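I got to Stamano a little after 9 and the coffee was already gone, so we started right in on rags. Yes, rags! The woman who runs the place (she asked me to leave her name out, and her sister's) has been folding and sorting cleaning cloths for a living for eleven years, and she has opinions.

"People buy the cloth and then they treat it like trash," she told me. "You wad it up, you throw it under the sink, and then you wonder why it smells."

Stamano supplies offices and a couple of small hotels, and last year they took back 2,809 cloths for washing. I asked how many get tossed. About 50 a month, she said, mostly the ones somebody used on paint. The Marinho account is the worst for that, and she said I could print it.

We talked next to a white table up against the brick wall, which is where a gray cloth gets handled before anyone decides where it goes. I loved that wall, by the way. Brick and a plank floor and a little green plant, I could work there.

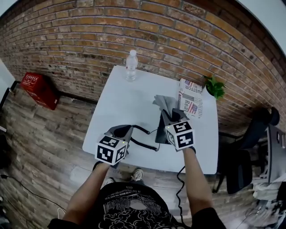 Her sister disagreed about folding from the start, and said that for a plain wiping cloth you can skip it, just shake it out and lay it flat on the pile. "She folds everything," the sister said. "She folds grocery bags."

They did agree on fabric softener, which is never. It leaves a coating and the cloth stops soaking anything up. Wash at home with 5 or 6 towels, no more, and hang it all up the same evening.

I asked what she'd do with my own kitchen drawer, which is bad. "Dump it out on the table," she said. "Keep what you'd wipe a glass with."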